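Galerie : le tri de la chambre du fond
Accueil > Galeries > Maison

Nous avons vidé la chambre du fond en juin, avant les peintures. Presque tout est passé par le lit, où nous avions laissé la couverture, et de là dans des cartons. La galerie suit à peu près l'ordre du rangement, avec quelques notes pour ceux de la famille qui attendent encore leurs affaires.

Sur le lit : un paquet de mouchoirs bleu clair à fleurs crème, un mouchoir froissé, le carton ouvert. 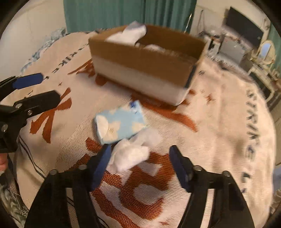

Le bricolage en fil chenille, blanc et vert foncé, au-dessus du carton. Sur la couverture, on lit « STRIKE LUCKY ».

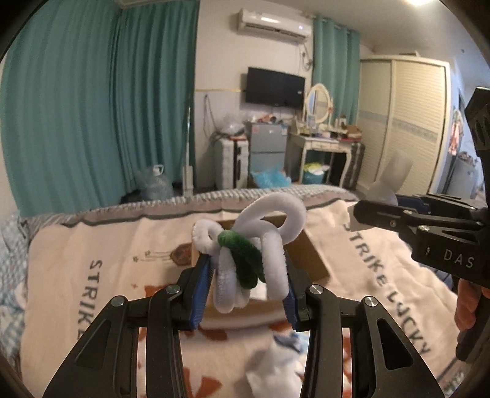

La chambre servait de débarras depuis que Saturnino Lorente était parti travailler à Prurness. Il y restait ses livres de cours, deux lampes, des draps et une quantité de petites choses qui n'avaient jamais eu de place. Nous avions d'abord pensé tout descendre à la cave, mais la cave est humide et les papiers s'y abîment. Il a donc fallu trier sur place, un dimanche, en commençant vers neuf heures.

Les livres

Une fois les étagères vidées, nous avons compté 94 livres. Les romans ont été gardés, les manuels sont partis chez Vikas Lodhi, qui donne des cours de soutien et qui les distribue à ses élèves. Les deux atlas sont trop grands pour l'étagère du salon. Ils sont posés à plat sous le meuble du téléphone en attendant mieux. Trois livres portent le tampon de la bibliothèque du quartier et doivent être rendus. Le plus ancien aurait dû l'être il y a longtemps.

Si quelqu'un cherche le dictionnaire espagnol relié, il est dans l'entrée, avec les annuaires.

Le bricolage

Les fils chenille, la feutrine et les boutons étaient dispersés entre le bureau et la commode. Edileuza Magalhães anime l'atelier du mercredi et a repris la feutrine. Les boutons restent ici, dans une boîte à couvercle vissé. Pour les fils chenille, le mieux est de les ranger à plat dans une boîte longue : debout dans un pot, ils se tordent et les poils s'écrasent du côté où ils s'appuient. On peut redresser un fil plié en le faisant glisser entre deux doigts, mais le pli se voit toujours un peu.

Les objets déjà montés se conservent moins bien. Ils prennent la poussière et ne se lavent pas vraiment. Un coup de sèche-cheveux à froid suffit en général. Il ne faut pas les mettre sous des livres.

Le linge

Les draps à une place ont été lavés et pliés par paires. Il y a quatre paires complètes et un drap-housse seul, qui ira aux chiffons. Les couvertures épaisses sont rangées en haut de l'armoire, dans les housses Plumen achetées l'an dernier. Les housses ferment mal quand on met deux couvertures ensemble, donc une seule par housse. Celle du lit reste sur le lit.

Les rideaux n'ont pas été lavés. L'étiquette demande un nettoyage à sec et nous attendons de savoir si la nouvelle couleur des murs leur convient.

Les papiers

C'est ce qui a pris le plus de temps. Traian Lazăr a passé l'après-midi sur les classeurs, assis par terre dans le couloir. Les factures anciennes ont été déchirées, les garanties des appareils que nous avons encore sont dans la chemise verte. Les photos papier, 166 en tout, sont dans une boîte à chaussures et ne sont pas classées. Il y a des doublons, surtout des vacances à Skundumton. Ceux qui en veulent peuvent se servir lors de leur prochain passage, en laissant au moins un tirage de chaque.

Les négatifs sont à part, dans une enveloppe kraft collée à l'intérieur du couvercle. Merci de ne pas la décoller.

Les meubles

La commode garde sa place. Le tiroir du bas frotte toujours ; un peu de savon sec sur les glissières l'a amélioré sans régler le problème. Le bureau est démonté et appuyé contre le mur du couloir. Pantelis Petridis doit venir le chercher avec sa camionnette. Les vis sont dans un sachet fixé sous le plateau avec du ruban adhésif, et la clé Allen est dans le même sachet.

La petite chaise bleue n'a pas trouvé preneur. Elle est solide, l'assise est à refaire.

Les cartons

Nous écrivons le contenu sur deux côtés de chaque carton, jamais sur le dessus, puisqu'on les empile. Les petits objets vont dans des boîtes peu profondes : dans un grand carton, ils descendent au fond et on finit par tout sortir pour retrouver une paire de ciseaux. Les cartons destinés à la famille portent une initiale au feutre rouge. Il en reste un sans initiale, avec des cassettes, un réveil MacAulay et un étui à lunettes vide. Prévenez-nous si cela vous dit quelque chose.

Ce qui reste à faire

Lessiver les murs, reboucher les trous des étagères, choisir entre les deux blancs. Le second est un peu plus chaud et se salit peut-être moins vite près de l'interrupteur. La peinture est prévue dès que le bureau aura quitté le couloir.

Les cartons à emporter sont dans l'entrée, à gauche de la porte. Passez de préférence en fin de journée, après dix-huit heures.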